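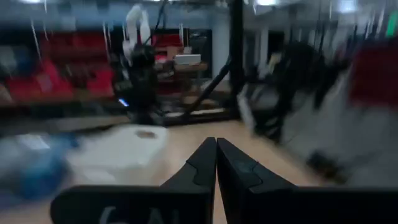
Where do the loose cables go now?
On the butcher-block table until they are sorted, then into the Ridley bins by length, 50 and 100 cm.

Notebook, January, after lunch

Started with the floor, then moved up to the table. White cable gets a tie, it was only loosely bundled. Black power cord is coiled but the loops are too wide for the bin — redo.
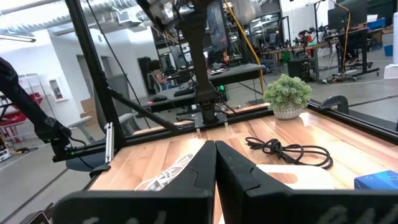

Labels next. Plukeck order 893 covers the short bin only, so the long one gets tape for now. Plant stays at the back right corner, water it Friday's list permitting. Small blue box: check contents before shelving.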